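Chapter 7
Clocks, Frames and Streams: Getting Sensor Data into a Planner

In this chapter
7.1 Two kinds of camera
7.2 Time stamps and where they come from
7.3 Coordinate frames and the transform tree
7.4 Exposure, blur and glare
7.5 Surfaces that mislead a depth estimate
7.6 Case study: the Lastley kitchen task
Exercises

Before you start
You should be comfortable with the message queue from Chapter 4 and the gripper state machine from Chapter 6. If you skipped the section on rotation matrices, go back and read it now. You will need it by 7.3.

Chapter 6 treated the state of the world as something the planner could simply ask for. In working software the answer has to be built from several streams. The streams do not arrive together, they do not share a coordinate frame, and each of them is wrong in its own way. Most of the code in a perception module is there to deal with this, and most of the faults reported against a planner are found in that code.

We will use one task all through the chapter. An arm works at a kitchen counter fitted with a gas cooktop. There is a pot over the burner and a plastic bowl, and the software has to know where both are, and whether the gripper has hold of the bowl, before it commits to the next motion. The control side runs on Jaltis, the small scheduler introduced in Chapter 2. The recordings are stored in the Vidal log format, which is described in Appendix B. 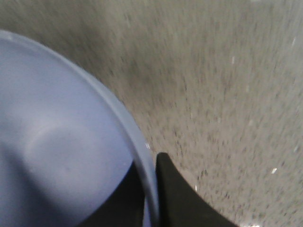
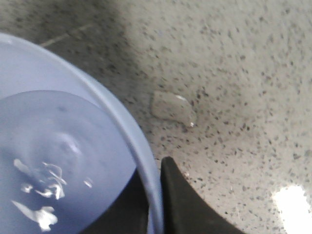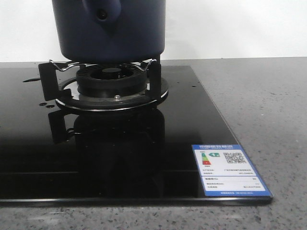
Figure 7.1 Images from the kitchen task. First and second: wrist camera, with the gripper fingers on either side of the bowl's rim. Third: fixed camera, showing the pot and burner.

Look first at what each camera can tell the planner. The wrist camera gives a close view of the rim and the fingers, but only part of the bowl. A program that fits a full circle to the visible arc will get a centre, and the centre may be poor. The fixed camera gives a steady view of the burner and the base of the pot. It has no view of the pot's top, so the height of the pot must come from somewhere else, such as a stored model.

Now compare the two wrist images. In the first, the specks of the background are stretched into streaks while the edge of the rim stays sharp. A feature tracker that assumes a still background will do badly on an image like this. One that treats the bowl as fixed to the gripper may do quite well. In the second, the specks are crisp, but there is a patch of glare at the lower right where the pattern is lost altogether, and bright reflections lie on the liquid in the bowl. Section 7.4 gives a simple test for each case and shows how to pass the result along with the image, so that later stages can lower their trust in it.

The fixed view has a different problem. Black glass reflects the burner and its supports, and a stereo or learned depth method may place a second burner below the surface of the cooktop. Clear plastics and liquids cause similar trouble. We return to this in 7.5 and use a known plane to reject points that cannot be real.

The fixed camera and the wrist camera also describe position differently. A point seen by the fixed camera can be moved into the base frame with one transform, measured once during calibration. A point seen by the wrist camera needs the pose of the arm at the moment of exposure. If the software uses the pose at the moment the image was received, every point will be shifted along the direction of travel. The error grows with speed and vanishes when the arm stops, and for that reason it is often missed in bench tests.

The sample log for this chapter holds over 3,000 messages from 2 cameras and the joint encoders. Load it with the Brarkska viewer and step to message 508 before you begin 7.2. Check that the viewer is set to show capture time and not arrival time. The default was changed in the July release.

Key terms
Capture time: the time at which the sensor made its measurement.
Arrival time: the time at which the message reached the program reading it.
Extrinsic calibration: the position and rotation of a sensor relative to some other frame.
Stale transform: a transform whose time stamp is too old for the data it is applied to.

7.1 Two kinds of camera

A camera is either fixed to the world or fixed to something that moves. We begin with the fixed case, where the transform from camera to base is a constant and can be read from a file when the program starts.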